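Ticket 292: overflow from water butt keeps backing up into the raingarden
Opened by: Kiros Ayele
Status: still open

Hi all, me again! The Sasach diverter on the back downpipe went in fine, but every time we get a proper downpour the raingarden fills right up and then sits there (ducks would love it).

What I've tried so far:

2024-03-03: Took the leaf filter out, rinsed it, put it back. Bit of moss, nothing dreadful. Poured in 100 litres from the butt and it was still standing at teatime.

Next go: Dug up the inlet pipe. It's 111 mm across on the outside, and the Stöcker collar I bought is a hair too small, so there's a gap where soil has been washing in. Packed it with gravel for now.

After that: Forked over the bottom of the bed, down to 300 mm. Solid clay from halfway down, sticky as anything! I'm starting to think that's the real trouble and the collar is just a nuisance on top.

Could someone tell me if the bigger Salodeo collar fits this pipe? And should I dig the clay out before I plant up in April, or leave it be and add a second overflow to the drain? 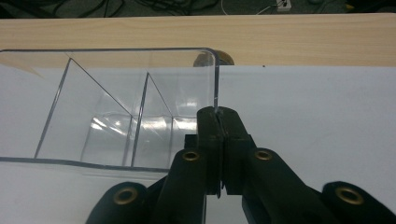

I'd rather not lift the whole bed if a second overflow would do the job, so I'll leave the spade in the shed until I hear back.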